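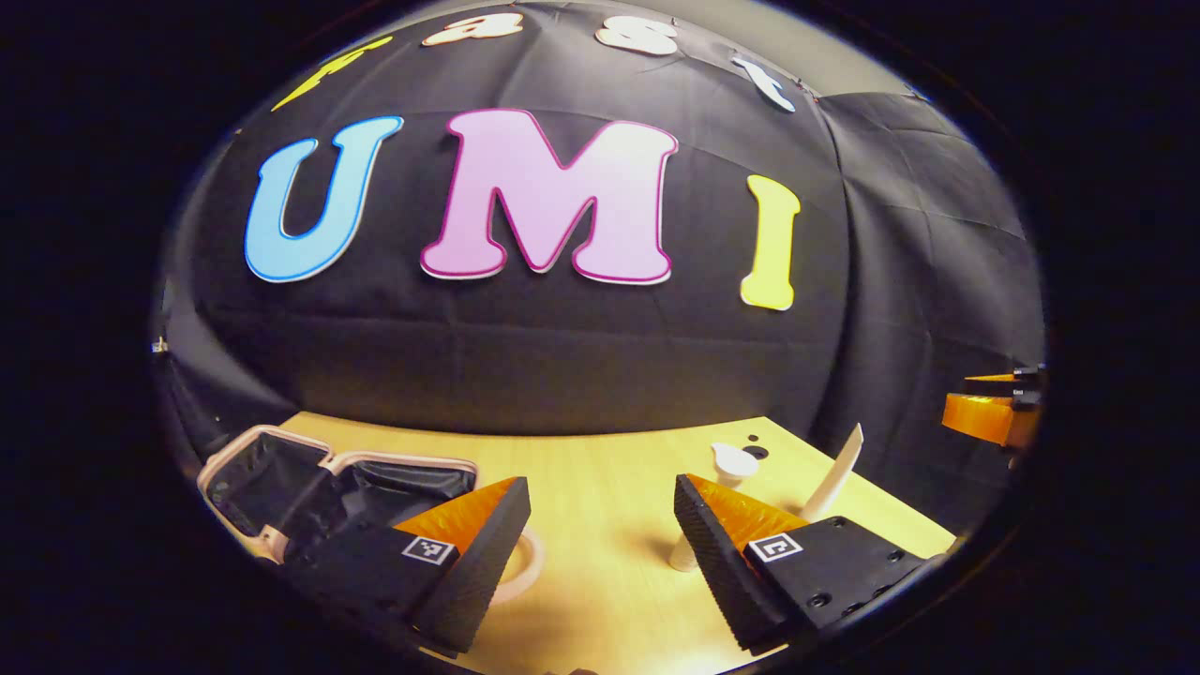 Photo: Draltley Notebook

Draltley library sale moves to the old Brodotura building

9th May

Well, it's settled, and I'm more pleased than I thought I'd be. The spring book sale is leaving the library basement and going up the hill to the old Brodotura building, the one with the long windows and the loading dock on Chege Street. The library put the notice on its front door this morning and I read it twice while my coffee got cold on the railing.

If you've ever been to the sale in the basement you'll know why people have been asking for this. It's a lovely event and I wouldn't miss it, but the ceiling is low, the stairs are steep, and once the first rush comes in you can't turn around without putting your elbow in somebody's gardening section. Last year I spent a good while stuck between cookbooks and travel with a woman holding a box of jigsaw puzzles over her head. We got along great, but still.

The new place used to be a showroom for Brodotura, the furniture people, and it has been sitting quiet since they moved out to the highway. It's all on one level! You can roll a stroller or a wheelchair straight in from the parking lot, and there's a proper restroom at the back (the basement one had a door you had to hold shut with your foot, as regulars will remember). The town has rented it through the end of the month, so the books can go up on tables early and stay there until everything is sorted.

According to the notice, the library has 675 boxes of donated books to get through. I can believe it, having carried a few of them over myself. Donations started coming in back in January, right after the holidays, when everybody on my street seemed to clean out a closet in the same week. The library has been stacking them in the reading room ever since, and if you've been wondering why you couldn't get near the big armchair, that's why.

Prices are staying put. Paperbacks are 2 for a dollar, hardcovers are a dollar each, and kids' books are still whatever you want to drop in the jar. Records and puzzles get their own corner this time, along with sheet music, and I'm told the sheet music pile is a big one. Someone gave away an entire piano teacher's shelf, fingerings penciled in and everything. I don't play, but I may have to look through it anyway.

One change I'm less sure about is the early entry pass. Members used to get in an hour ahead for free. Now there are 255 early passes and they cost four dollars, members or not, and when they're gone they're gone. I get it, the building costs money to rent and the heat and lights have to come from somewhere. But I liked the old way, when you'd show your card and shuffle in with the same sleepy crowd every year. A few people in line at the bakery were grumbling about it too, and one man said he'd wait for the last afternoon and fill a bag instead, so there may be some deals left for the patient ones among us.

Parking is in the lot behind the building and along Chege Street on the side without the hydrants. Please don't park at Zevuris, the tire shop next door. They've been good sports about the whole thing and they'll be open for business as usual, so leave their bays clear. The number 4 bus stops right across the street and runs late enough to get you home with your loot.

Bring your own bags. The library ran out last year before lunch and I ended up carrying mysteries home in my sweater, which has never been the same shape since. Cash is easiest, though they'll have a card reader at the main table, and there will be muffins and lemonade by the front door from the same folks who run the stand at the summer concerts. The lemonade is very tart, just so you're warned.

Books are still being taken until the end of this week at the library's side entrance. They'd like novels, picture books, and anything on local history. They can't use encyclopedias, old textbooks, or anything that's been living in a damp garage, so check for that musty smell before you haul it over. Magazines are a no as well, apart from craft and knitting ones, which apparently fly off the table.

Money from the sale goes to new chairs for the children's room and longer evening hours in the fall. I'd love the evening hours myself, as I never seem to make it there before closing. Passes are on sale now at the front desk, and hours for the sale are posted on the library door.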